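Stop Building the Arm First

Most home robot projects begin with an arm and stall there. I think the order is wrong, and that a person with a limited budget and a spare bed should start with the hands. 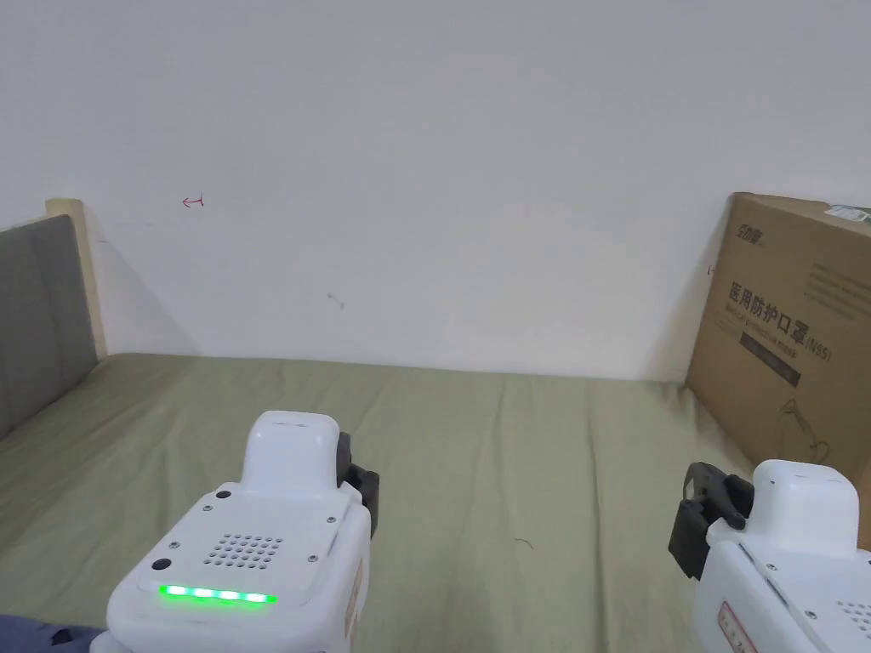 Dariusz Zalewska disagreed as soon as he read a draft of this. A gripper without an arm, he wrote, is a pair of expensive tongs, and anyone who spends a winter on tongs has put off the hard part. He has built two arms, so the objection deserves a proper answer.

The arm is a solved problem in the sense that matters to a hobbyist. You can buy one, copy one, or borrow the geometry from any of the open designs. The joints will be a little loose and the repeatability will be worse than the listing claims, but it will go where it is told. What it does on arrival is decided by the last few inches: finger shape, pad material, closing force, and how much the whole assembly gives when it meets something soft. Those are the parts people finish last, in a hurry, after the money has gone into motors.

A hand-held gripper lets you work on those inches alone. You supply the shoulder and elbow. If a grasp fails, the fault is in the fingers or in your approach, and you can separate the two by trying again at another angle. With an arm attached, the same failure could be calibration, backlash, a dropped packet, or a bracket that crept. I spent most of March on a fault of that kind with my old Demov controller, and the cause was a connector.

Zalewska's stronger point is that a person compensates. The wrist corrects for a bad finger without the person noticing, and a design that feels fine by hand may be useless when bolted to something stiff. I accept this. The remedy is to restrict yourself: approach in a straight line, close, lift, and do not adjust once contact is made. It is tedious and it feels unnatural for the first evening. It also exposes weak fingers quickly. Of the 28 finger shapes I have printed, 22 were discarded on this test alone, and none of them needed a motor-driven joint to show what was wrong.

Then there is the question of where to practice. The shared workshop in Skandolville has a good flat bench, and for a long time I did everything on it. Results from a hard bench do not carry over to a house. Cloth moves when it is pushed. It bunches ahead of the fingertips, gets drawn in between the pads, and changes the height of whatever is resting on it. A bed with a fitted sheet is a harsher test surface than anything I could build, and it costs nothing. Maiara Furtado has argued for adding a foam layer to the workshop bench as a compromise, but foam without a loose cover gives you the sink and leaves out the drag. The drag is what ruins the grasp.

Working in pairs matters too. Many household tasks need one hand to hold and another to move, and a single-arm build excludes them at the design stage, usually for reasons of cost. Two hand-held units are much cheaper than two arms. You learn early which tasks need both, and how close the fingers can come before the housings get in each other's way. On my first Belloder-style shells the housings touched well before the fingertips did. On an arm I would have blamed the path planner.

None of this removes the need for an arm eventually. Zalewska is right that the transfer is hard, and some of what I have learned by hand will have to be learned again. My claim is narrower. Finger geometry should be settled before the arm is chosen, as payload, reach and wrist stiffness all follow from it. If you buy the arm first, the fingers have to fit whatever capacity is left over.

He has offered to mount my current pair on his second arm some Sunday and run the same 3 tasks. I have agreed, on the condition that the sheet stays on.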